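# Vegan apple loaf in a 2 lb tin

We bake this one at Garkow most weeks from November onwards, and customers keep asking how to do it at home. It needs no special kit, and plain supermarket oat milk works fine.

## Make the batter

1. Heat the oven to 180°C (160°C fan) and line the tin, leaving some paper hanging over the long sides.
2. Stir 2 tablespoons of ground flaxseed into six tablespoons of water. Leave it while you do the fruit.
3. Peel and core 3 apples. Grate two and dice the third.
4. Whisk 150 ml oat milk with 100 ml sunflower oil and 120 g soft brown sugar, then add the flaxseed.
5. Fold in 250 g self-raising flour, a teaspoon of cinnamon and all the apple. Stop when you can't see dry flour.

Use a firm eating apple. Cooking apples go to mush and make the middle heavy — if that's all you have, add another spoonful of flour.
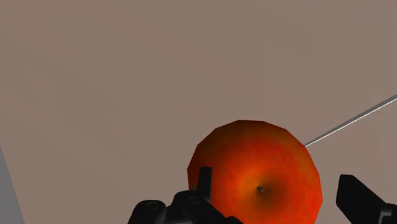
*A red-orange apple, seen from above.*

## Bake and cool

Bake for 50 minutes. After the first 30, look at the top and lay foil over it if it's browning fast. A skewer should come out clean apart from a bit of apple.

Lift the loaf out by the paper and cool it on a rack before slicing. It keeps for 3 days in a tin, or freeze it in slices with baking paper between them.

Masanobu Oshima, who does our early bake, swaps the cinnamon for ground ginger. Use the same amount.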